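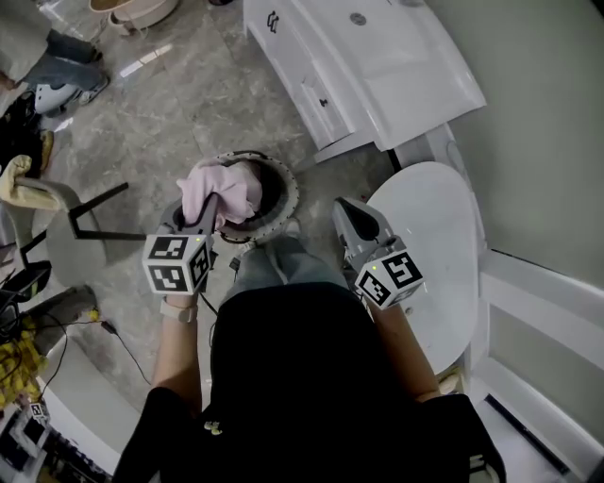

Ketora Hand-Held Gripper Pair
By Greltard, Ustmont

Ketora is a pair of grippers that a person holds, one in each hand, to record examples for a learning system. You do the household task with your own arms, and the motion of both grippers is saved together with the video. A robot is not needed at this stage.

Each gripper carries a cube with printed markers, so its position can be followed during the whole task. Please keep the printed faces clean and do not put tape over them.

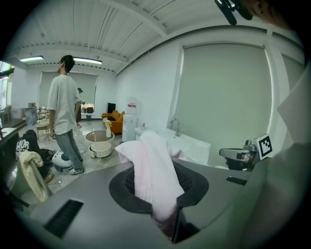
Photo: Eduardo Dela Peña / Greltard

Cloth is the most asked-for subject from our customers. Pushing a towel into a round opening looks simple, but the folds are different every time, and a system has to see many variations. Our sample set Yin has 2,239 recordings of such tasks, made by 9 operators. It can be ordered with the grippers or alone.

In the package:
Two grippers, left and right
Two marker cubes, already mounted
Cables and wristbands
Printed guide for operators, 96 pages

Before the first recording, let the operator practice with both hands – the left one is usually slower to learn. Start and finish every recording with the grippers in view of the head camera.

Order number: 113
Next delivery: May
Page updated 2020-04-29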